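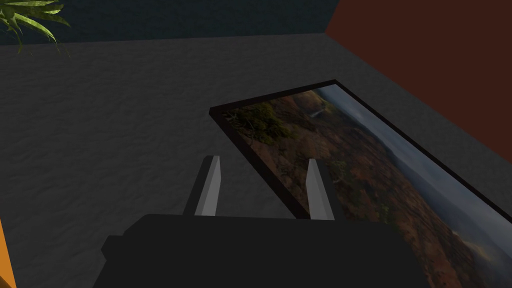
Visiting the Skumari Open Day: Questions and Answers

When is it and how long does it take?
The open day is in March, at the Polel building in Flikavdale. Doors open at 4 p.m. A full visit takes 2 hours, but you can leave whenever you like.

Do I need to book?
Yes, if you want to try the controls. There are 33 places for that. Anyone can come and watch without booking.

What will I see?
Most of the demonstration runs in simulation, on a large screen. The gripper works in computer-made rooms with ordinary household things in them, such as framed pictures and plants. Visitors watch from the gripper's side, looking out over its two fingers. Marianna Makowska runs the session and takes questions as she goes.

Why not use a real room?
We do that too, later in the project. In simulation we can change the walls, the floor or the lighting and start again in a few seconds. We have 620 rooms ready to load, and visitors may pick one.

Can I drive the gripper myself?
If you booked a place, yes. You get one turn with a hand controller. Sławomir Kołodziej sits next to you and explains the buttons. It takes most people a few tries to line the fingers up with the edge of something flat.

Is it suitable for children?
Children are welcome with an adult. The controller is easier to hold from age eight or so.

Can I take photos?
Of the screen, yes. Please ask before photographing staff or other visitors.

Is there parking?
A small lot behind the building – it fills up early. The bus stop is across the street.

Who do I contact about a school visit?
Ask for Ulla Engström at the front desk. School groups come on separate days.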